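We use cookies to remember your settings. Accept | Manage

Tips for sorting small jewelry at home
By Duyên Khổng
101 shares · 3 comments

My beaded bracelets used to live together in one bag, and every time I wanted one, I had to pull out four. In August I finally decided to sort them properly. It took me one evening and I bought nothing new.

First, choose a soft place to work. I use the bed with a fleece blanket on it. Beads do not roll far on fleece, and if you drop a glass ornament, it has a gentle landing. A table is harder and noisier, and small beads always go under the refrigerator.

Second, take an open plastic bin with a flat floor. White is the best color for this, because clear beads are easy to see on it. Put in only a few pieces at one time.

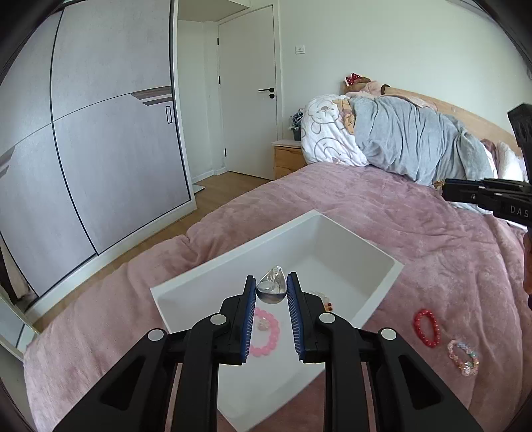
Sort by color or by weight, as you like. I prefer weight — heavy glass things should not lie on top of thin elastic. A crystal heart or similar ornament I wrap in a clean sock before it goes away for the night.

Check each bracelet before you store it. Pull the elastic very softly between two fingers. If you see white threads near the knot, put it aside for new elastic.

Bracelets with charms need their own small bag. The charms catch on everything, also on sweaters.

Wipe the bin with a dry cloth when you finish, and shake the blanket over the bathtub, with the drain closed!

Get our household tips by email. Subscribe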